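The Long Way Up to Huanca

I almost didn't book a guide. I'm one of those people who reads three guidebooks on the plane, downloads a map and then marches around a strange town pretending I know where I'm going (my sister refuses to travel with me, and I can't blame her). So when my friend Sorcha Forsyth sent me a phone number and the words "call her before you do anything stupid," I let it sit for two days.

The number belonged to Yurani Taipe, and I'm so glad I finally called it.

Yurani has been walking visitors around Huanca for 20 years. She started when she was a student, taking people up to the old chapel for tips, and now she runs a little outfit with two other guides, Kevin Apaza and Gladys Ñahui. They split the work by temperament as far as I can tell. Kevin gets the people who want to go up things. Gladys gets the people who want to eat. Yurani takes whoever's left, and that was me, plus a retired couple from Ohio who had matching hats and very good questions.

We met at 7 in the morning outside the bakery, and we didn't go anywhere for the first half hour. I kept looking up the street, ready to get moving, while Yurani bought rolls and introduced us to every person who came through the door. By the time we set off I knew who was getting married, whose roof had come down in the rains and why the mayor was not popular. I've been on tours where I learned less in a whole afternoon!

The walk itself is simple enough. You go up past the market, through the lane where the weavers used to live, and then there are 281 steps to the chapel. I know it's 281 because it's painted on the wall at the bottom, in red, like a dare. Yurani climbs them talking. She did the entire history of the town's water supply between the first landing and the second, including a feud between two brothers that went on so long their grandchildren still sit on opposite sides at Mass. I was breathing too hard to ask anything, and I suspect she plans it that way.

At the top we met Alcides Yupanqui, who keeps the key. He let us in, switched on one bulb and went back out to his radio. The murals are faded and there's a big water stain across one of the saints, and I could have stayed until dinner. Yurani pointed out a dog in the corner of the Last Supper that I'd have missed completely. She told us which painter probably put it there, and then she told us that her colleague Gladys thinks she's wrong about the painter, and laid out Gladys's side of it too. I loved that. So many guides give you one tidy version and move along to the gift shop.

I asked her on the way down how she learned all this. Some of it came from the parish archive, she said, where she spent most of one winter in a coat and gloves. A lot of it came from her customers. Years ago a roofer from Belgium looked up at the chapel beams and told her they'd been reused from some other building, and she went off and found out he was right. She writes things like that down in a notebook the same night. 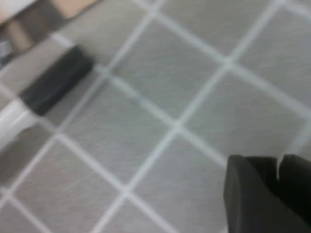
The second day I went out with Gladys, because by then I'd gotten greedy. Her tour starts later and goes slower, and you should not have breakfast. I had breakfast. We stopped at four kitchens before noon and I was in real trouble by the third, where a woman handed me a bowl of soup and stood there until I finished it. Gladys thought this was very funny.

A few practical things, if you're tempted. Groups are small and they fill up fast in the dry months, so write early. I was there in March, when it rained most afternoons and I had the place nearly to myself, and I'd happily do it that way again. Bring shoes with some grip for the steps. Bring small bills for the bakery and for Alcides, who won't ask. And tell them what you're interested in when you book, even if it sounds odd. The Ohio couple had mentioned old bridges, and Yurani tacked an extra hour onto our morning to show them one.

Kevin tried to talk me into the ridge walk on my last day. I said next time, and I've already written to ask about dates.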